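Planning the next round of gripper purchases

The Selto folding project goes into its second budget round in February, and members have asked what the money is for. The short version is that the new request covers 20 more pairs of hand-held grippers, spare jaws, charging shelves and the tables and bedding to go with them. It does not cover another mobile robot.

The first order was for 200 grippers from Skivano. We received 199, and the missing unit was credited on the invoice. The credit stays on our account and will come off the next order. Delivery took longer than quoted, so this time the purchase order goes out before the site work begins.

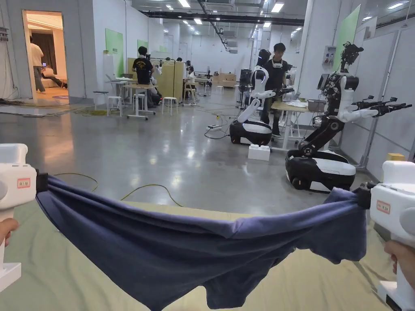 Most of the cost questions so far have been about wear. A gripper body lasts well. The jaws are the part we replace, and they are sold by the pair. In the first budget we put spares under "miscellaneous," and that line was spent before the halfway mark. The new budget gives jaws and screws a line of their own, with a fixed monthly amount for each station.

Charging also needs its own line. We planned on one charging shelf for the whole hall, and operators ended up walking back and forth at every shift change. The quote from Lüthi is for a small shelf at each station. It costs more up front, but the electrical work can be done in one visit.
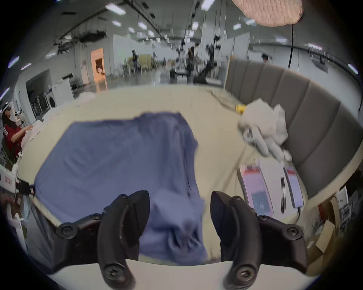 Blue cloth between the fingers of a hand-held gripper at one of the tables.

Furniture was the item we misjudged most. Clothes and towels get folded on tables in some homes and on beds in others, so the stations need both. Beds take up more floor than the first layout allowed. They also need sheets in more than one color, and sheets need washing. We now budget three sets per bed.

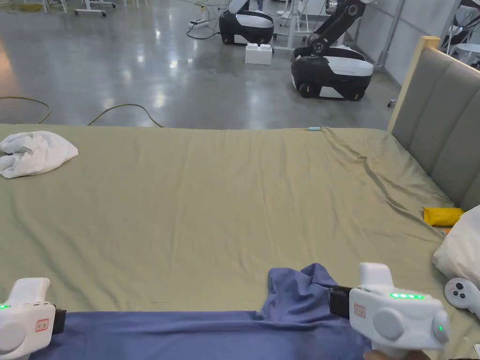
Working with blue fabric on the bed, a gripper in each hand.

Two suppliers have quoted for the grippers. Skivano offers the same model we have now, with a shorter warranty than last time. Cladier's price is lower, but its jaws do not fit our current bodies, and we would have to stock two kinds of spares. Our recommendation is to stay with Skivano for this order and to borrow a Cladier pair for testing before the one after it. 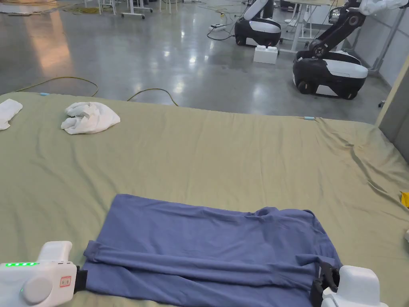
Garments are the cheapest part of the plan and the easiest to forget. The first list was nearly all T-shirts and towels. Long sleeves call for extra handling, as with the blue top here, where one sleeve lies in a long band across the folded body and there is a gripper at each end. We have asked for 200 more garments, with at least half of them long-sleeved, in a mix of sizes. Plain secondhand clothes are fine and keep the price down.

Station leads should send in their spare parts counts before the request is submitted. Please list jaws and screws separately, and note any gripper that has been out of use for more than a week. The full cost sheet is available from the project office.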